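# Small things for the hallway – the basket pages

Welcome to my gallery. My name is Kiros Tsegaye and I collect small baskets and the little things which live in them. In March I began to put everything in order, one shelf after another, and I write a line or two for each piece.

The collection started in Prorkow, at a Thursday market where I went for onions. A seller there had 3 baskets left and wanted to go home, so the price was good. My sister keeps one of them in Morais and fills it with clothes pegs.

I prefer wicker in dark brown. Pale wicker is also nice, but in our hallway it shows every mark from the shoes and the wet umbrellas. For cleaning I use a dry brush, the kind for vegetables, and after it a cloth which is only a little damp. Please do not put the basket on the radiator afterwards – I lost a good one from Bruven like this.

## Dark brown basket, with the pink ball
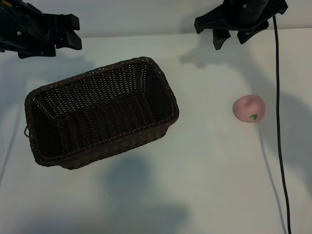

For a basket of this kind I would not pay more than 600 at the market, and in the shops of Prevwood I have seen 1,040 asked, without any shame. The weave is the first thing I check. I press the rim gently with the thumb and listen if it cracks.

The ball is pink and small, with a tiny green mark in the form of a leaf. My niece has decided that it belongs with the basket, so I keep the two on the same shelf.

The next page has the baskets with lids.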